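Part-time Dining Room and Activities Assistant

Komurdale House, Stultow
Posted January 8, 2018

Komurdale House is looking for a part-time assistant to join the dining room and activities team. The post is permanent after a probation period and would suit a person who likes older people's company and doesn't mind being on their feet for most of a shift.

We are a residential home on the edge of Stultow with 50 residents, most of them over eighty. Some came to us from farms up the valley and some from the town. A good number live with memory loss, and a few need help with eating. The building was once a school and was extended on the garden side when the home opened, so there are long corridors and more doors than you would expect. You will get used to it.

About the job

The work falls into two parts. Over breakfast and lunch you will be in the dining room, laying tables, taking orders, serving, clearing and sitting with anyone who needs a hand. In the afternoon you will help run whatever is on the activities sheet, which might be a quiz, a film, baking, seated exercise or cards. Cards is taken seriously and you may be asked to make up a four.

You will not be giving personal care or medicines. Our care staff do that. You will be expected to notice when a resident is not eating, seems low or is unsteady, and to tell the senior on duty straight away.

Your duties will include:

Setting up the dining room before each meal and putting it straight afterwards
Knowing which residents have soft, low-sugar or thickened diets and checking each plate against the list
Helping residents to eat and drink at their own pace
Running the tea trolley in the lounge and taking it to people in their rooms
Setting out and clearing away for afternoon activities
Keeping a short written record of who took part and who stayed away
Looking after the tablecloths, vases and seasonal decorations
Walking with residents to the hairdresser, the chapel room or the garden

We use artificial flowers in the dining room. Several residents have bad chests and the smell of lilies in particular set them off, and standing water in vases was forever being knocked over. The flowers need washing in warm soapy water now and then and leaving to dry on the rack in the laundry.
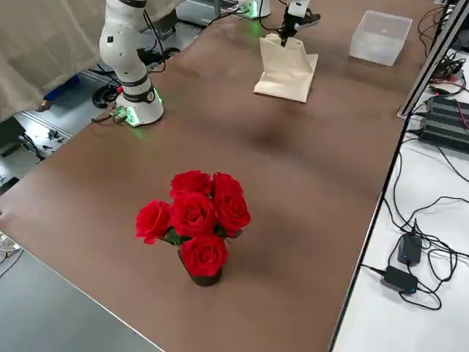 Birthdays are marked at lunch with a cake from the kitchen and a card signed by the staff on shift. If you can ice a cake, say so on your form. If you can play the piano, say so in large letters, as our regular pianist has moved to Stendar and can only come back once in a while.

In August we hold a garden tea for families. All staff work either the day itself or the setting-up the evening before, and we ask that you don't book leave for that week in your first year.

Hours and pay

The post is for 4 shifts a week, starting at half past seven in the morning and finishing at three. You will work every other weekend. The rota comes out well in advance and swaps are allowed if the senior agrees. There is an unpaid break of half an hour and a free cooked lunch.

Pay is by the hour and is above the legal minimum, with a higher rate on Sundays and bank holidays. The exact rate depends on experience and will be confirmed with any offer. Uniform tunics are supplied. You will need your own black trousers and flat, closed shoes with a decent grip.

Training is paid. It covers food hygiene, moving and handling, fire safety, safeguarding and dementia awareness. For the first two weeks you will work alongside one of our present assistants and will not be counted in the numbers.

Who we are looking for

You don't need to have worked in a care home before. People have come to us from school kitchens, shops and cafes, and one of our best activities staff spent her working life in the packing hall at Damgaard. We do need you to be patient, clean, on time and able to speak clearly to people who are hard of hearing. Some of our residents like to speak Welsh, so a little Welsh would be welcome, but it is not required.

You should be able to read and write well enough to follow a diet sheet and fill in the daily record. You must be eighteen or over. The offer will depend on two references, one of them from your last employer if you have had one, and on a criminal record check, which we pay for.

Stultow has a bus from the market square, but the first one on a Sunday gets in too late for the start of the shift. Please think about how you would travel on weekend mornings before you apply. There is free staff parking behind the laundry and a covered rack for bicycles.

How to apply

Application forms are kept at the front desk and can be posted to you if you ring and ask. We don't take applications by CV alone, though you can attach one. Please fill in the section on past work without gaps. If you were bringing up children, caring for a relative or out of work, write that in.

If you would like to see the home first, ring and ask for Eirlys Meredith, the deputy manager. Visits take place in the afternoon, after lunch has been cleared, and you will be able to talk to staff and residents. Coming for a visit does not commit you to anything, and it is not part of the interview.

Interviews will be held at the home. They last less than an hour and include a short spell in the lounge, serving tea with one of the team. Please bring proof of identity and of your right to work in the UK. If you need any help on the day, such as a ground floor room or large print, tell us when we ring to arrange a time.

We will reply to everyone who sends in a form.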